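Pristell Stacking Bin Set, Reviewed for Pantries and Closets

Reviewed by Doina Kelmendi

Every October my inbox fills up with bin sets that promise to change how a household runs. Most of them are plastic boxes. The Pristell set is also plastic boxes, but enough of you wrote in about it that I bought one with my own money and used it for a season in a hall closet, a pantry and the cabinet over the washer.

The set comes with 12 bins in two sizes, lids for all of them, and a sheet of stick-on labels. The maker calls it a "whole home storage system." I'd call it a good-sized box of boxes and wait to see about the rest.

What it claims

According to the packaging, the bins stack "without limit," the lids "seal in freshness," and the labels "remove cleanly every time." I don't believe anything stacks without limit. Three high was fine on my shelf. Four high leaned when I opened the closet door with any force, and I took it down before I found out what five would do.

The lids snap on, and they keep dust out. I would not trust them with flour or cereal. There is no gasket, so I have no idea where the freshness claim comes from. For bottled water, cans and anything else already closed up in its own container, the lid hardly matters and you may as well leave it off.

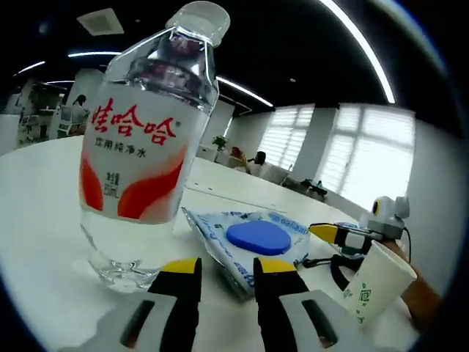

Size and fit

Measure your shelves first. I know everyone says that, and I know most people skip it. The large bin is 12 inches deep, and a lot of older linen closets won't take it with the door shut. Mine did, barely, with the handle turned sideways. The small bin fits nearly anywhere, but it narrows toward the bottom more than the product photos suggest, so you lose space you thought you had paid for.

Rosine Mallet, who helps me test things, tried the same set in a rental kitchen with wire shelves. Her small bins tipped. A piece of shelf liner fixed that, though it does mean buying shelf liner.

What to put in them

The large bins are best for light, awkward things: spare bags, paper cups, wrapping supplies, half-used packs of napkins. These are the items that slide around a shelf and end up behind something else, and a plain box does help there. Any plain box would. Before you order, try a shoe box for two weeks. If the shelf is still tidy, a bin might be worth it. If the shoe box has turned into a junk pile, the bin will too.
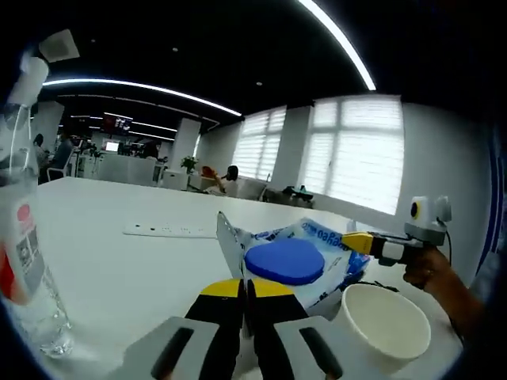
The labels

Skip them. Two of mine curled at the corners in the first month and one left a gummy patch that took cooking oil and a rag to get off. "Remove cleanly every time" is just wrong. Masking tape and a marker did a better job and I could change my mind about what went where.

Cleaning

The bins wipe out easily with a damp cloth. The inside corners are square, so crumbs collect in them, and I ended up going after those with an old toothbrush. The instructions say top rack only for the dishwasher. The large bin doesn't fit on the top rack of mine, so that one gets washed in the sink.

Small packets and soft packs

Tissue packs, wipes and snack bags are where most drawers go wrong, and the small bin handles them reasonably well if you stand the packs on edge. Laid flat, they pile up and you only ever use the top one. The optional divider costs extra — I tried it, and it pops out whenever you pull on a pack that's wedged in tight.
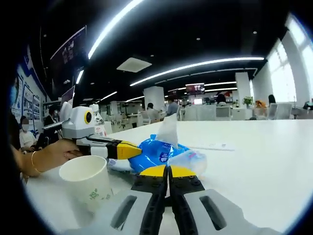 How it compares

The Boyer set has thicker walls and a flat base, and it held steady at four high on the same shelf. It has no lids, which I count in its favor. The Trurkent bins are cheaper and feel it. One arrived with a crack along the rim, and the replacement took 28 days.

Should you buy it?

If you already know what you're storing and have measured the shelf, the Pristell set is decent. The walls are stiff enough, the handles haven't broken, and the clear front does save some digging. If you're hoping that a set of bins will get you to clear out the closet, keep your money and clear out the closet first. I emptied mine before testing and found I only needed seven of the bins. The rest are in the garage, stacked, holding nothing.

Page last checked 05/07/2024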